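Sim-first arm build, or just buy the servos?
Home Automation Builders > Arms and Grippers

drellov_dan
Started this in July and I'm at the point where I want other eyes on it. The plan is a small arm on the bench at the Fenalside shared shop that can pull a chair back and open a drawer. Before I cut any metal I'm doing the whole thing in simulation. I have a room built, a camera where the wrist camera will go, and I'm rendering views to train the vision part. 628 renders so far. Wall colors and textures get shuffled between batches.

Rarkinum servos are in the cart but I haven't paid. Talk me into it or out of it.

kerfbender
Out of it. I've watched three people at our shop go down this road and all three have a lovely virtual room and no arm. What does a view from this thing even look like? You keep saying "room" and I'm picturing a gray box.

drellov_dan
Not a gray box. This is from the current batch, with the navy wall texture on. Cabinet on the left, chair on the right, and the camera is set fairly high so it looks down on the cabinet top. 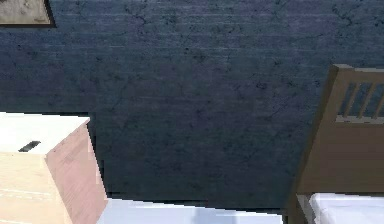
The chair is the one I care about. If the model can find the top rail and the slats against a dark wall, I'll move it to a lighter wall and see if it still can. The cabinet comes next, once the gripper is modeled properly.

kerfbender
OK, better than I expected. I still don't buy it. Look along the side of the cabinet where it meets the wall, it's all little stair steps. Your real camera won't give you that edge. You're teaching it to find a jagged line.

villca_mods
Disagree with kerfbender on the edges. Turn up the antialiasing and they go away, that's a settings problem. What bothers me is the light. It's nearly flat. My garage has one window and a shop lamp, and the same chair looks like a different object at 4 in the afternoon.

drellov_dan
Light is fixed right now, yes. Shuffling it is on the list.

kerfbender
"On the list" is where my whole complaint lives. You shuffled the paint before you shuffled the light?

drellov_dan
Paint was easier.

16gauge
I'll be the grump on the money side. What is the arm going to cost once it's real?

drellov_dan
400 for the servos, and the frame is scrap aluminum from the shop bin. The camera I already own.

16gauge
Then buy 2 servos, not the full set. Bolt up one joint, hang a weight off it and see how much it sags. No render is going to tell you that. I lost a winter to gear slop that my sim had set at zero — I never even opened that menu.

villca_mods
Seconding the one-joint test. I'd keep the sim for the vision part though. Taking hundreds of photos of your own chair gets old fast.

kerfbender
Gets old, but they're photos of the chair. Take 16 real ones and run the model on them tonight. If it can't find the top rail in those, you know where you stand before spending anything.

drellov_dan
Fair. I'll do the 16 photos first and order the 2 servos after. Does anybody have a mount for the Rarkinum ones that isn't printed? The shop printer is down again.

16gauge
I have a bent steel bracket that's close. You'd have to slot the holes. Message me.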